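# Skundden Open Day

The Skundden Open Day is a yearly afternoon when the robot workshop at Skundden lets the rest of us in to see what they get up to. It's held on a Sunday in June, it's free, and it takes in two floors of the old Girkesberg building. I've been to the last 4, so I ended up writing this entry for the Telldale local wiki – please add to it if you know more than I do!

## Background

The first one was tiny, a few tables and a tea urn. Last time the clicker on the door got to 502, and the stairs were so full that they had to open the yard. The building was a glove works before the workshop moved in, and you can still see the old numbers painted on the pillars upstairs if you go looking (I always do).

## The basket demonstration

For me the best part is the basket table, which goes by the name of Bhuiyan on the programme. Two robot arms work over one plastic basket with slotted sides and a mix of bits and pieces inside. The idea is that the arms learn to handle the sort of muddle you'd find in any home, which is much harder for a robot than picking the same box off the same belt all day.

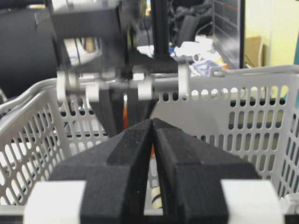
I'd always thought the strong part would be the clever part, but the people running the table talk far more about touch. A gripper has to close enough to hold a thing and no further, and soft cloth is a pain because it's never the same shape twice. Balls roll off. Anything thin slides down flat against the bottom and sulks there.

Each go at the basket gets written up as a run. The board by the table had the tally at 2,601 when I arrived, and I stood there for ages hoping to see it change.

## Seeing inside

Slotted walls are lovely for visitors, as you can crouch down and peer through while the arms are busy. They're less lovely for cameras. From the side you only get the inside of the basket in little pieces, so a ball turns into a few stripes and a cloth into a patch of colour. That's why the table also uses small cameras carried at the gripper, looking past the fingers at whatever comes next.
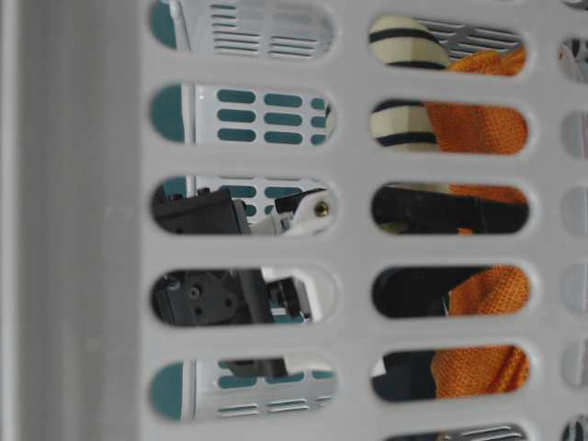

*Through the slots: part of a gripper, a striped ball and some orange cloth.*

I asked whether it mattered that the room was so full of stuff, with chairs and screens and boxes all over the place. The answer was that a real kitchen or bedroom isn't tidy either, and they'd sooner have the arms get used to it. Fair enough, my kitchen would be excellent training.

## The talk

There's a short talk at 5, given beside the table, and it's worth hanging on for. Last year's was mostly about how two arms share one small space without bumping each other. One can wait over the rim while the other reaches in, or one can hold something steady for its partner, and somebody has to work out who gives way. The questions went on longer than the talk did – mostly from children, and mostly about whether it could do socks.

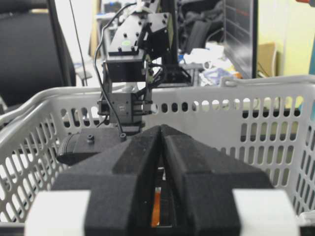

## Getting there

The entrance is on the yard side, through the green gate. The lift only goes to the first floor. Bikes can be left along the wall, but cars are better off down by the Telldale library, and then it's a short walk up the hill.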